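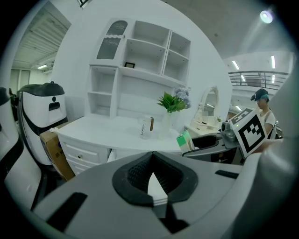 플로른턴(Flornton) 작업실의 흰색 수납장과 서랍형 책상, 오른쪽은 타원형 거울이 달린 화장대

가구 수납·정리 작업 참가자 모집 공고

공고일: 2023년 12월 23일
모집 기관: 잘라라(Zalara) 생활수납연구실
작업 장소: 오쿰빌(Okumville) 소재 플로른턴 작업실 1층
모집 인원: 8명
공고 번호: 574

1. 모집 개요

잘라라 생활수납연구실은 소형 주거 공간에서 쓰이는 수납 가구의 사용 방식을 조사하고 있다. 조사 대상은 선반의 칸 배치, 서랍의 깊이와 개폐 범위, 책상 상판 위 물건의 밀도, 화장대 주변의 동선이다. 참가자는 정해진 물품을 가구에 넣고, 꺼내고, 다시 배열하는 작업을 수행한다. 작업 결과는 수납 배치표와 가구 치수 조정안에 반영된다.

본 공고는 1차 작업 기간에 참여할 인원을 모집하기 위한 것이다. 2차 작업은 5월에 별도 공고한다. 1차 참가자가 2차에 다시 지원하는 것은 가능하나 우선 선발하지 않는다.

2. 작업 공간 및 가구

작업실은 침실 겸 서재를 기준으로 구성되어 있으며, 작업에 사용하는 가구는 다음과 같다.

가. 상부 개방형 선반
칸의 크기와 높이가 일정하지 않은 격자 구조이다. 상단 왼쪽에는 골이 진 유리를 끼운 문이 달려 있고, 문의 위쪽 테두리는 물결 모양으로 마감되어 있다. 개방된 칸과 유리문 안쪽 칸은 배치표에서 서로 다른 구역으로 취급한다. 작은 액자는 중간 선반에 두는 것을 기본 위치로 한다.

나. 서랍형 책상
선반 하부에 이어지는 흰색 책상으로, 앞쪽 모서리가 둥글게 처리되어 있다. 전면 왼쪽 서랍에는 둥근 손잡이가 있다. 서랍 작업에서는 완전히 닫힌 상태, 일부 열린 상태, 완전히 열린 상태를 구분하여 기록한다. 내용물이 서랍 앞판 밖으로 나온 경우에는 닫힘 불가로 기록하고 내용물을 다시 접어 넣는다.

다. 화장대
벽면에 붙여 배치한 흰색 화장대이며, 장식 테두리가 있는 타원형 거울을 올려 사용한다. 거울 받침 옆에는 작은 식물을 둔다. 거울 각도는 담당자가 조정하며 참가자는 변경하지 않는다.

라. 상판 소품
글자가 인쇄된 투명 유리병, 잎이 있는 초록 식물을 꽂은 유리 꽃병, 연보라색 꽃, 초록색과 흰색 면이 있는 작은 상자를 포함한다. 유리 제품은 한 번에 하나씩 옮긴다.

마. 보조 물품
골판지 상자, 접은 천, 소형 문구, 빈 용기, 카드류. 회차별 물품 목록은 작업 시작 전에 배부한다. 전체 목록에는 546개 항목이 등록되어 있으며, 회차마다 일부만 사용한다.

3. 작업 내용

3.1 초기 배치
배치표에 따라 물품을 지정된 칸과 서랍에 둔다. 칸 번호는 선반 왼쪽 위에서 시작하여 오른쪽으로 진행한다. 유리문 안쪽 칸에는 번호 앞에 G를 붙인다.

3.2 분류 수납
보조 물품을 용도별로 나누어 넣는다. 분류 기준은 회차에 따라 용도, 크기, 사용 빈도 중 하나가 지정된다. 지정된 기준 외의 기준을 혼용하지 않는다. 판단이 어려운 물품은 보류 상자에 넣고 물품 번호를 기록지에 적는다.

3.3 상판 정리
책상 상판의 소품을 재배열한다. 앞쪽 둥근 모서리에서 손바닥 하나 너비 이내에는 유리 제품을 두지 않는다. 꽃병을 옮길 때는 몸체 아래쪽을 받친다.

3.4 서랍 정리
천 종류는 접어서 넣고, 카드와 종이는 세워서 넣는다. 서랍을 닫을 때 저항이 느껴지면 힘을 가하지 말고 다시 연다. 서랍 분리는 작업 범위에 포함되지 않는다.

3.5 복원 및 기록
회차가 끝나면 모든 물품을 초기 배치로 되돌리고 기록지를 작성한다. 기록 항목은 칸 번호, 물품 번호, 서랍 상태, 보류 물품, 파손 여부이다. 기록지는 검은색 볼펜으로 작성하고, 수정할 때는 두 줄을 긋고 옆에 다시 쓴다.

4. 지원 자격

만 19세 이상으로 다음 조건을 모두 충족하는 자.
- 한국어로 된 작업 지시서와 배치표를 읽고 기록지를 작성할 수 있는 자
- 선 자세와 허리를 굽힌 자세를 번갈아 유지하는 작업이 가능한 자
- 머리 위 높이의 선반에 안전하게 손이 닿는 자(발판 사용 가능)
- 배정된 모든 회차에 참석할 수 있는 자

가구 조립, 매장 진열, 도서 정리, 이사 포장 업무 경력은 우대한다. 경력이 없어도 지원할 수 있다. 꽃가루 또는 생화에 알레르기가 있는 지원자는 신청서에 기재한다. 해당 지원자에게는 식물을 제외한 회차를 배정한다.

5. 작업 조건

참가자 1인당 8회차를 배정한다. 한 회차는 준비, 작업, 휴식, 복원, 기록의 순서로 진행하며 총 세 시간이다. 휴식은 한 회차에 두 번 제공한다. 오전 회차와 오후 회차 중 하나를 선택할 수 있고, 선택 후 변경은 작업 시작 전까지 한 번만 허용한다.

참가비는 회차별로 산정하여 작업 기간 종료 후 계좌로 일괄 지급한다. 금액과 지급일은 선발 통보 시 참가 동의서에 명시한다. 중도에 참여를 중단한 경우에도 완료한 회차의 참가비는 지급한다. 교통비는 별도로 지급하지 않는다. 작업실 건물에는 참가자용 주차 공간이 없다.

6. 복장 및 소지품

소매가 넓은 옷, 긴 목걸이, 돌출된 반지는 서랍과 유리 제품에 걸릴 수 있으므로 착용하지 않는다. 모자는 시야를 가리지 않는 범위에서 허용한다. 머리가 긴 참가자는 묶는다. 신발은 바닥이 미끄럽지 않은 실내화로 갈아 신으며, 실내화는 각자 준비한다. 개인 물품은 입구 보관함에 넣는다. 음료는 휴게 공간에서만 마신다.

7. 안전 및 파손 처리

유리 제품이 파손되면 작업을 중지하고 담당자에게 알린다. 참가자는 파편을 직접 치우지 않는다. 정상적인 작업 중 발생한 파손에 대해서는 비용을 청구하지 않는다. 상부 선반에 올릴 수 있는 물품은 배치표에 표시된 것으로 한정한다. 선반이나 책상에 체중을 싣는 행위는 금지한다.

작업 과정은 사진과 영상으로 기록한다. 기록물의 이용 범위와 보관 기간은 참가 동의서에 기재되어 있으며, 동의하지 않는 지원자는 선발 대상에서 제외한다.

8. 지원 방법

신청서는 플로른턴 작업실 안내 창구에서 받거나 잘라라 생활수납연구실 누리집의 모집 게시판에서 내려받는다. 게시물 번호는 3868이다. 작성한 신청서는 안내 창구에 직접 제출하거나 같은 게시판의 접수란에 첨부한다.

제출 서류
- 참가 신청서 1부
- 가능 시간표 1부
- 관련 경력 기술서 1부(해당자에 한함)

사진은 제출하지 않는다. 신청서에 가족 관계, 출신 학교, 종교를 기재한 경우 해당 항목은 가린 후 검토한다.

9. 선발 절차

서류 검토 후 대상자에게 현장 확인 일정을 통보한다. 현장 확인에서는 배치표를 읽고 물품을 선반과 서랍에 나누어 넣는 짧은 작업을 수행한다. 작업 속도는 평가하지 않는다. 평가 항목은 칸 번호 확인, 유리 제품 취급, 기록지 작성의 정확성이다. 결과는 모든 응시자에게 개별 통보한다.

모집 인원이 충족되면 접수를 마감한다. 결원이 생기면 현장 확인을 마친 지원자 중 차순위자에게 연락한다.

10. 기타

가구 공급 및 보수는 아이트 브라힘(Ait Brahim) 목공소가 담당한다. 보수 일정에 따라 일부 회차의 시간이 변경될 수 있으며, 변경 시 전날까지 문자로 안내한다. 가구 구매 문의는 본 공고의 접수 창구에서 받지 않는다.

제출 서류는 반환하지 않으며 선발 절차 종료 후 파기한다. 신청서 기재 내용이 사실과 다를 경우 선발을 취소할 수 있다.

문의: 플로른턴 작업실 안내 창구, 모집 게시판 질의란(공고 번호 574 기재)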